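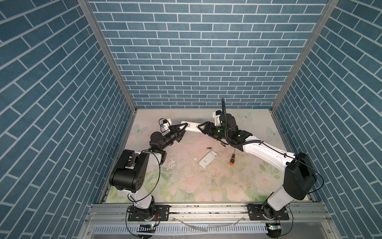
Ticket 181
Subject: AC remote shows a blank display, unit will not change temperature
Product: wall unit, remote control supplied with it
Site: Dambrauskienė guest rooms, Mastia
Status: Closed

Opened 9:35 AM

The remote for the wall unit in room 2 does nothing. The display is blank and the unit does not beep when I press a button. The unit itself runs. I can start it with the small button under its front flap, but then it goes to 26 degrees and stays there. Guests want it cooler at night.

It was fine in April when we did the spring cleaning. Nobody had used it between then and this week.

What I have tried so far:
- Pointed it at the unit from close up, with the curtain open and with it shut.
- Switched the unit off at the breaker, waited, and switched it back on.
- Pressed every button on the remote, including the small ones in the lower block.

No change from any of it. The printing beside the buttons is in Chinese and I don't read it, so if there is a reset button I may have missed it. The upper group has teal buttons and an orange one. Please tell me which is which.

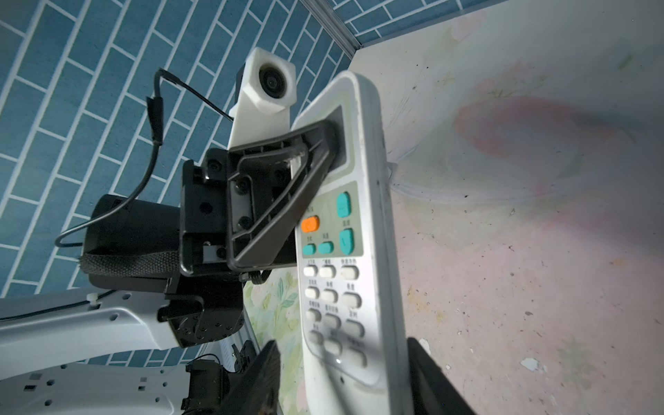

Reply from Bisby Support, 10:26 AM

Thank you for the details. Please leave the buttons for now. With a blank display we start with the power, and a reset won't do anything until the screen comes on. Open the back, take both batteries out and look at the metal contacts at each end. We want to know about any white or green crust, any spring that is bent flat, and whether the batteries were in the right way around. Leave them out for at least 2 minutes before you put anything back.

Update from site, 11:35 AM

Back cover is off. It was stiff and I had to work it with my thumbnail. No crust that I can see. One spring leans a little. I took out the batteries, left them out while I did the towels, put them back and pressed the orange button. The numbers came up faintly and then went away again.

I don't have a meter. I do have a pack of Clasik AAs in the kitchen drawer, but it has been open for a long time and I can't say how good they are.
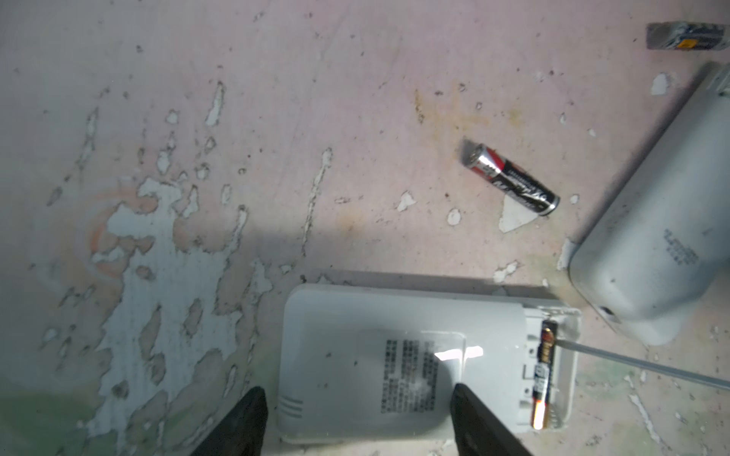 Please don't use the opened pack, came the answer at 12:26 PM, and please don't test with one old battery and one new one. The weaker one drags the other down, and the screen can light for a moment just as you saw. Buy two new AAs of the same make. Straighten the leaning spring with something wooden, like a toothpick, and wipe the contacts with a dry cloth. If the numbers stay on after that, point the remote at the unit and set 24.

Update from site, 4:35 PM

I walked down to the shop and bought a new pair. Before fitting them I looked properly at what we had been using. 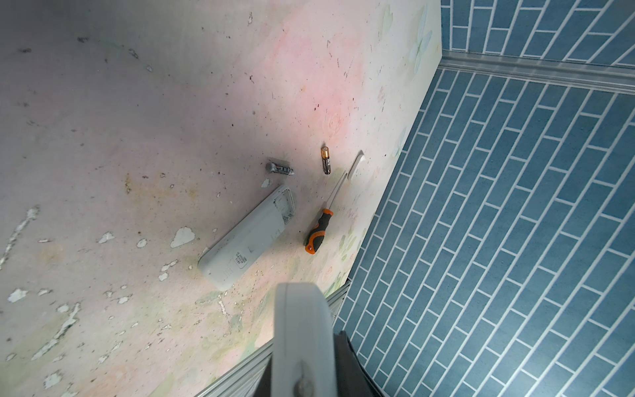

My mistake goes back to the spring cleaning, when I borrowed a battery from this remote for the hall clock and put in whatever was in the drawer. I forgot about it until today. They are not a pair: one is gray with a dark wrapper and the other is black with a copper-colored top. I should have caught that the first time I had them out. Both have gone in the recycling jar.

Spring straightened, contacts wiped, new batteries in. The display came on and stayed on. The unit beeped and went to 24.

One thing still open. The clock on the remote is wrong and I can't find how to set it. Not urgent, we don't use the timer.

Reply from Bisby Support, 5:26 PM

Glad it is cooling. The clock loses its time whenever the batteries are out, and it has no effect on the temperature setting. We will email the English sheet for the buttons. Please take the batteries out when the room is closed for the winter. Closing this ticket. Reply to the same email if the display goes blank again and it will reopen under the same number.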